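Pollville Robotics Club
Minutes of the two-arm group, 25 November 2019

Notes typed up fast, shout if I've got your bit wrong. T.S.

Present: Jozef Cuypers (chair), Tamer Srour (minutes), both from the Imoder table, three from the Tannous team, plus the two new sixth formers.
Apologies: as per the list on the door.

1. Last minutes
Agreed. One correction, the spare gripper tips were ordered by the Tannous team and not by us. Changed in the file.

2. Where we are with the cable task
Long item, took up most of the evening.

Task for the Zullolov cup is unchanged from the rules sent out in the summer. Cable starts in a heap on the table, two arms, no hands. One arm picks up the plug end, passes it to the other, the other presents it to a socket. Ten points for the pass, more for the socket, exact split still to be confirmed by the organisers. Jozef to chase.

Pick-up: works from most starting positions if the plug is lying clear of the heap. Does not work when the plug is underneath. We've been told the judges drop the cable themselves so we can't count on a nice layout.

Pass: this is the weak one. Both arms have to come in to the middle and the tips end up very near each other. Imoder table wants a slower approach for the last bit. Tannous team says slower makes it worse, the cable has more time to swing. Argued for a while. Agreed to try both and write the results down this time.

Wrist camera: blur on fast moves is a problem, the plug finder loses the connector and then grabs at wood grain. Glare off the table top doesn't help. Suggestions were a matt cloth (not allowed under the rules, Jozef checked), turning off the light nearest the window, or only looking for the plug once the arm has stopped. Going with the last one, it's a small change in the code. Also the overhead view sees the heap fine but can't judge height, so both are needed.

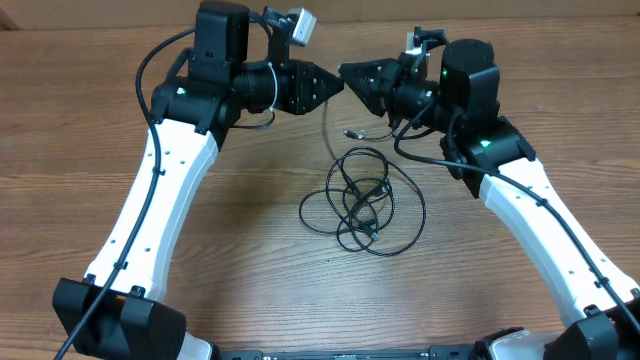
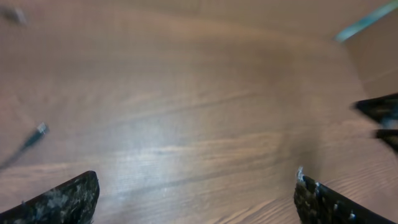
Arms and loose cable in the first, wrist view with the connector over on the left in the second.

The Tannous team objected at this point that waiting for the arm to stop will cost us time on every single pick, and asked whether anyone had looked at the time limit lately. Jozef read it out. There's slack but not loads. Tannous team still not keen, said they would rather take several pictures on the way down and throw out the blurry ones. Fair point, minuted as the fallback. If stopping turns out too slow we go to that without another meeting about it.

3. Gripper tips
Tips on the wrist camera arm are looking tatty. One of the new members asked if the marks matter. Might do for grip, doesn't for the camera. Agreed to wipe them down before each session and only swap when the plug starts slipping. Spare set stays in the drawer, please PUT IT BACK if you try it on.

Longer discussion on shape. Pointed tips are good for getting into a heap and bad at holding a round cable steady. Tamer has a drawing with a small groove down the inside face. Will print a pair and bring them along. If they fit we test on the pick only, nobody is to try the pass with them until the collision limits have been re-done, as the groove ones are slightly longer.

4. Software
Two branches still not merged. This has been on the agenda since May. Jozef will do it with one person from each table sat next to him so there's no arguing afterwards.

Home position is different in the two branches, which explains the bump a fortnight ago. Use the Imoder numbers for now. Do not edit them on the club laptop, edit them in the shared copy and pull.

Logging: we have 800 saved runs and hardly any have a note saying whether the pick came off. Useless for working out what helps. From now on whoever presses start also fills in the result, yes or no is enough. New members offered to go back through the old ones and mark what they can. Accepted with thanks!

5. Starting positions
Need a fair set of heaps to practise on. At the moment we all drop the cable the way that suits us. Proposal from the Imoder table: somebody from the other table always does the drop, from shoulder height, and no tidying. Carried.

Also agreed to keep odds and ends off the table during timed runs. The plug finder has picked out a pen before now.

6. Money
Entry fee paid. £925 left in the club account after that. Request for a second wrist camera of the same type so both arms match. Jozef thinks we should get the software sorted before we buy anything. Put off to next time.

Travel to the cup: minibus if we can get it, otherwise parents' cars. Names to Tamer please.

7. New members
Both to have the safety talk before they run anything. Stop button, hands off the table while the green lights are on (club rule), hair tied back. Tamer to do it at the start of next session. After that they pair up, one at each table, and swap halfway through term.

8. AOB
Cable clips on the arms, some have been coming loose, check before powering up.
The socket block for the final part hasn't been made yet. Tannous team has the measurments and will cut it.
Room needed for longer on the last session before the cup, Jozef to ask.
Question about whether we can film practice runs for the club page. Yes, arms only, no faces.

Actions
Jozef: chase points split, merge branches, ask about room.
Tamer: grooved tips, safety talk, collect names for travel.
Imoder table: slow approach runs, change plug finder so it waits for the stop.
Tannous team: normal speed runs, socket block, have the fallback ready to go.
New members: mark up old runs.
All: fill in the result box, every time.

Next meeting same room, same time, bring your numbers for the pass. Meeting closed when the lights went off in the corridor.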